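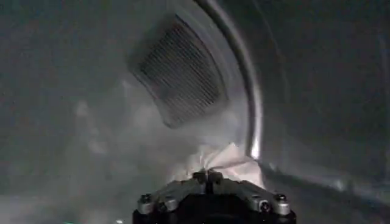
Hirau Lai
Equipment Planning Lead, Brudthorpe Laundry Automation Study

4. Planning the Equipment Purchase

4.1 What to buy first

We began the Watonis budget the way most labs do, with the arm at the top of the sheet and everything else squeezed in below it. After a few weeks of dryer work we turned the sheet upside down, and we are much happier with it! The small parts near the cloth now come first: grippers, spare fingers, wrist cameras, lights and cables. The arm is still the largest single cost, but it is also the part we expect to replace least often.

Figure 1. Wrist camera view inside the drum, with the gripper at a crumpled white cloth and the vent grille on the wall behind.

Figure 1 explains much of the change. Pale cloth against gray metal gives the camera very little contrast, and the left side of the cloth fades into the haze. The curved rim, meanwhile, throws back a strong highlight close to the fabric. We had planned to put any leftover money into a faster computer. We now hold it for lighting trials and a second camera model, so that both can be tested in a real drum before the main order goes out.

4.2 Quantities and reserve

The plan covers 12 months and 6 work cells. Each cell gets one gripper in service and one on the shelf, and fingers are ordered as sets so that a worn pair can be changed without stopping to match parts. We set the consumables line at $55 per cell per month, with a separate reserve of $1005 for cables and mounts (these are cheap one at a time, which makes them easy to forget). Dryers are listed as equipment too. We would urge any group starting out to do the same, and to measure the door opening against the full width of the gripper before signing anything.

Orders are split in two. The first buys one complete cell, and the other five wait until that cell has been through its trials. It is a slower way to spend a grant, but we found it a very enjoyable one, as each trial gave us something useful to put into the next quote. Prices in this section are those we held on 8/20/22 and do not include shipping.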